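From: Rowena Maglaya
To: intro-bio-teaching list
Date: Jun 30, 2023
Subject: Re: [intro-bio] two-stage exams in a big section?

Danilo Bautista wrote:
> Has anyone on the list tried two-stage exams with a large intro
> class? I'm taking over the fall section at Trerkalstead and the
> room is a plain old lecture hall with bolted-down seats. My
> worries are noise, time, and students who coast on their group.
> Also, how do you weight the two parts?

Hi Danilo,

Yes, and please do it! I switched my 300-seat section over in April, starting with the genetics unit, and I'm never going back. I have not heard students argue that hard over a pedigree in all my years of teaching.

The setup first. Everyone takes the exam alone and hands it in. Then they get a shorter version, one copy per group of three, and have 30 minutes to agree on answers. I kept nine questions for the group part, mostly the ones I expected people to miss (meiosis, linkage, that awful one with the calico cats).

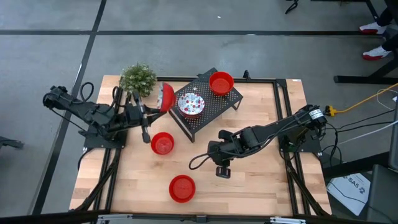
Bolted-down seats are what I have too. Groups of three in a row work fine as long as the middle person holds the paper. I tried letting a few groups turn around and make a six, and it was a mess -- the people on the ends just checked out.

Noise: it is loud. It is gloriously loud. Put a sign on the door and warn whoever teaches next door.

On weighting, I went with 85/15, and the group score only counts if it helps you. Crisanto Manalastas does 90/10 in his ecology course and says the arguing is just as fierce, so I doubt the exact split matters much. As for coasting, with that much riding on the solo part it hasn't been a big problem for me. I did have a couple of complaints about partners who hadn't studied, and I let those students switch for the next exam.

One thing I'd change: I collected the solo papers by passing them to the aisle, and that ate up to nine minutes. Hülya Kocabaş has her TAs walk the rows with envelopes and I'm copying that in the fall.

I can send you my group question sets and the instruction slide if you'd like them. The linkage questions need a rewrite -- two of them gave away the answer to a third -- but the rest are ready to use.

Rowena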